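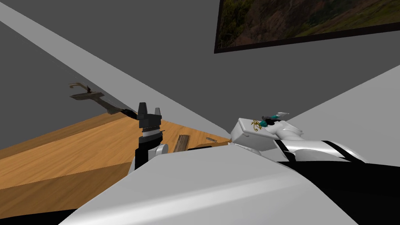
Which Jam Jar Lid Keeps Its Seal? Our Spring Project

We wanted to find out why some jars of homemade jam stay sealed for months and others pop open on the shelf. My grandmother has been losing jars for years, so this was a fun one to chase!

We tested lids from Doltex, Brimon and Fellitz, 286 jars in all. Every jar got the same strawberry jam, the same headspace and the same boiling time. Then they went into the pantry - labels facing out, no peeking until Tuesday.

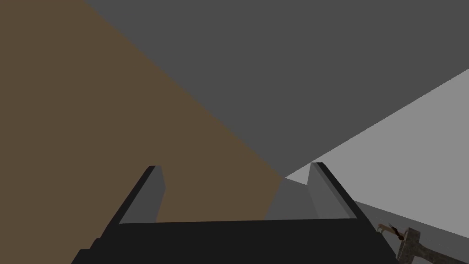

After the first check, 13 jars had failed, and we were amazed to see that most of them came from one batch where we had wiped the rims in a hurry. We redid 70 jars with clean, dry rims and only 5 failed. The brand mattered far less than we had guessed.

Next we want to try plum jam (it's stickier, so the rims are harder to clean) and borrow the bigger kettle from the Pruvost kitchen.

14 shares - 3 comments

Related projects
Does Bread Rise Faster Near a Window?
Growing Beans in Coffee Grounds
How Long Does a Pencil Last?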